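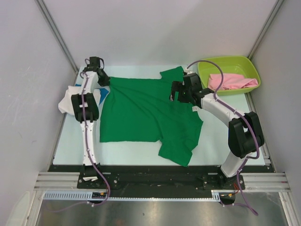 # Open day at the Kullier mill, October 2021

The flyer promised "the whole story of a shirt." We got 49 minutes of it, and 14 of those went to a film about the company's values.

The knitting hall was loud and worth the drive. Dyeing was closed to visitors, so my question about where the rinse water goes was passed along to a desk by the exit, and the desk gave me a leaflet. It says "responsible" twice on the first page and has no figures for water at all.

Kullier says it buys its yarn from Trosetti and that every cone can be traced to a farm. I asked to see one traced. The guide read me a lot number, 443, and moved on to the cutting tables.

The factory shop had T-shirts at 2 for the price of one. Mine has a slightly crooked hem. Jurus is holding its own open day in July, and I've written to ask if the dye house will be open.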